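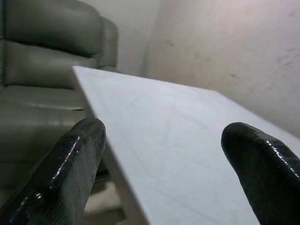
When does the overnight parking ban on Feltus Street start? It starts in May, once the signs are up, and it covers the east side only.

Town of Elton
Board of Selectmen, regular meeting
Minutes, Tuesday, 7:00 p.m., lower hall

The chair called the meeting to order with a quorum present. Minutes of the previous meeting were approved with one correction: the word "culvert" in item 4 should read "catch basin."

Feltus Street overnight parking. The board took up the draft left over from last month. The highway department reported that plows and the street sweeper can't get past when cars are parked on both sides. Residents of the upper block asked that the west side stay open, as several houses there have no driveway. The draft was amended to cover the east side only, midnight to 6 a.m. The fine was set at $30. Motion carried, 4 to 1. The member opposed said the ban should stop at the school and not run all the way to the bridge.

Signs. Prastent quoted $3,000 for signs and posts, installed. The highway department can set the posts itself but would need to rent an auger. The board voted to accept the quote, 5 to 0. Money to come from the street maintenance line.

Petition. The clerk received a petition with 107 signatures asking for a crosswalk in front of Dağdelen Bakery. The clerk will check the signatures against the voter list. The police department will be asked for its accident reports on that corner — the board has only seen the ones from before the road was repaved. Tabled to the next meeting.

Public comment. One resident asked whether the 2 spaces outside the library could be marked for short stays. Referred to the library trustees. Another resident said the streetlight at the bottom of Feltus Street is out again. The clerk will call the utility.

Other business. Dog licenses are due. Town office will close at noon on the day of the budget hearing.

Motion to adjourn, seconded, all in favor. Adjourned 8:25 p.m.

Submitted by the Town Clerk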